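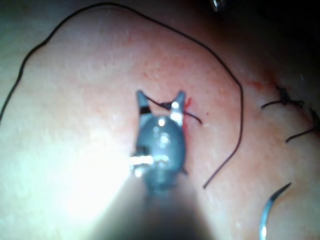 図1 持針器の先端と縫合糸(練習用パッド上)

縫合・結紮基礎実習 第3回 配布資料
糸の扱いと器械結び

1. 今回の範囲

前回は針の把持と刺入角度を扱った。今回は針を通したあとの糸の扱い、特に器械結びの手順と、糸の長さの管理をまとめる。連続縫合は次回に回す。手術書の該当章を読んでくる必要はないが、前回配った針の持ち方の図は持参すること。

実習室はVellotbridge棟の2階。木曜の午後は前の班の片付けと重なることがあるので、準備台の上が空くまで廊下側の席で糸を切っておく。

2. 用意するもの

・練習用パッド(Fikel製、各自1枚)
・縫合糸(黒の編み糸)
・持針器、鑷子、剪刀
・定規
・廃針容器(2人に1個)

パッドは両面使える。表が埋まったら裏返して使い、両面とも使い終わったものは入口脇の回収箱に入れる。前の学年が使った孔の残っているパッドが混じっているが、孔を避ければ練習には差し支えない。孔と孔の間が狭い部分は裂けやすいので、そこには刺さない。

糸は巻きから各自20 cmずつ切り出す。長すぎる糸は絡み、短すぎる糸は二つめの結び目で足りなくなる。慣れないうちは長めに取りたくなるが、最初からこの長さで練習しておくほうが、糸の送り方が身につく。

3. 糸の種類と性質

縫合糸は大きく編み糸(マルチフィラメント)と単糸(モノフィラメント)に分かれる。

編み糸は細い繊維を撚るか編むかして作る。しなやかで結びやすく、結び目が緩みにくい。表面に凹凸があり、組織を通るときの抵抗は大きい。繊維の隙間に液体が入り込むため、感染の危険がある部位では避けることが多い。

単糸は一本の繊維でできている。表面が滑らかで組織を通りやすいが、腰が強く、巻いてあったときの癖が残る。結び目は緩みやすいので、結ぶ回数を増やして補う。鑷子や持針器で強く挟むと傷がつき、そこから切れることがある。

今回は編み糸だけを使う。糸癖が少なく、ループの形を自分で作りやすい。単糸は第5回で同じ課題を繰り返し、手応えの違いを比べてもらう。

4. ループの作り方

器械結びでは、糸の長い側(針のついている側)を一方の器械で保持し、もう一方の器械の先端に巻きつけてループを作る。ループの形が崩れると、短い側の糸端を取りにいく途中で糸が外れる。

注意する点は次のとおり。

(1) 糸を引っ張りすぎない。長い側に少し余裕を残し、パッドの上にゆるい弧を描かせる。張ってしまうと器械の先に巻きつかず、滑って抜ける。

(2) 器械のほうを動かす。糸を持った側を大きく回そうとする人が多いが、巻きつけられる側の先端を糸の下にくぐらせるほうが動きは小さくて済む。

(3) 糸端の位置を先に決める。短い側の糸端が長い側の弧の中に紛れると、どちらを掴むべきか分からなくなる。結び始める前に、糸端を手前か右に出しておく。

(4) 先端を開いたまま待たせない。糸が開いた先端の間に入り込み、関節の部分に引っかかることがある。掴む直前に開き、掴んだらすぐ閉じる。 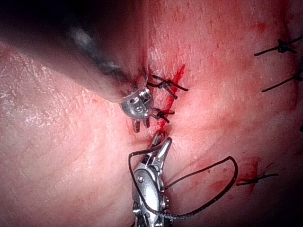
二つの器械の先端どうしは近づけて使う。離れていると糸の受け渡しに長い距離が要り、その間に弧が倒れてループが開く。逆に近すぎると先端がぶつかり、閉じるときにもう一方の器械を挟む。練習では、先端の間隔を器械の先の幅2本分ほどに保つことを目標にする。

受け渡しのときは、受け取る側が完全に閉じたことを確かめてから渡す側を開く。順序が逆になると糸が落ちる。落ちた糸は、無理にその場で拾おうとせず、いったん両方の先端をパッドから離し、糸全体の形を見てから拾い直す。

5. 結紮の手順(外科結び)

1 糸を引き、短い側を2〜3 cm残す。
2 長い側を器械の先に2回巻く。
3 巻いた器械で短い側の糸端を掴む。
4 ループをくぐらせ、左右に水平に引いて締める。
5 向きを逆にして長い側を1回巻く。
6 同じように糸端を掴み、最初と反対の方向へ引いて締める。
7 さらに1回、向きを戻して結ぶ。
8 両方の糸を揃え、5 mm残して切る。

手順5で向きを変え忘れると縦結びになり、緩みやすい。結び終えたら、結び目が左右対称になっているかを確かめる。縦結びになったものはやり直しとし、数に入れない。

締めるときは、組織の縁が合ったところで止める。パッドの表面が盛り上がったり白っぽく引きつれたりしていれば締めすぎである。臨床では血流が妨げられ、創縁の治りが悪くなる。

6. よくある失敗

・糸が器械の関節に挟まる
 先端を全開にし、糸を関節と反対の方向へ静かに抜く。引きちぎると繊維が関節に残り、動きが渋くなる。

・糸がけば立つ
 同じ場所を何度も掴んでいる。掴んだ場所はできるだけ糸端に近いところにとどめる。針に近い部分を掴まない。

・弧が毎回つぶれる
 長い側を低い位置で保持していることが多い。先端を少し持ち上げ、糸がパッドから離れる高さを作る。

・照明が反射して糸が見えない
 濡らしたパッドや金属の器械は強く光る。ライトの角度を変えるか、パッドを少し回す。黒い糸でも、光った部分に重なると見失いやすい。

7. 課題

外科結びを10か所、5 mm間隔で行う。時間は計らない。終わったら自分で結び目を見直し、記録用紙に次の項目を書く。

・縦結びになった箇所
・締めすぎた箇所
・糸を落とした場面(手順の番号で書く)

昨年度の記録用紙を集計したところ、糸を落とした場面は622件あり、そのうち手順3が57%を占めた。糸端を掴みにいく動きが一番難しいということなので、うまくいかない人は手順2と3だけを繰り返してから通しで行うとよい。

提出は翌週の実習開始まで。用紙はHorrocks室前の棚に出す。パッドは提出しなくてよいが、次回の連続縫合で余白を使うため、表面の半分は空けておくこと。

8. 片付け

針を先に廃針容器へ入れ、それから糸くずを集める。糸くずは床に落ちると見つけにくいので、パッドの上で切り、まとめて捨てる。器械は先端を開いた状態で洗い、水気を取ってトレーに並べる。関節に糸が残っていないかを必ず見る。

パッドを追加で購入したい場合は、Dramberg売店で1枚1,000円。学生証が要る。

次回:連続縫合(単純連続、かがり縫い)。糸は今回の3倍の長さを使う。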